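Subject: Re: [Rundandale grippers] left hand letting go

Last updated: 14/04/2023

Hello all, and thanks Boonmee for writing it up so kindly.

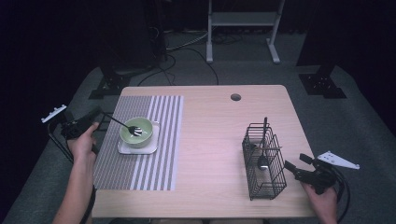 Boonmee Khamphan wrote:
> The left gripper lost its grip on the fork again today, 11 times
> before lunch. The jaws ease open by themselves. Is it the spring?

I had the very same trouble at Brirkus last winter and blamed the spring for weeks, poor thing. In our case it was the cable. Ours had a tiny break right where it goes into the body, so every time I turned my wrist the signal dropped out and the jaws relaxed. Try wiggling it gently with the power on and your fingers well clear of the jaws, please! If they twitch, swap the cable. I have 5 spares and would happily post you a couple.

Warmly,
Czarnecka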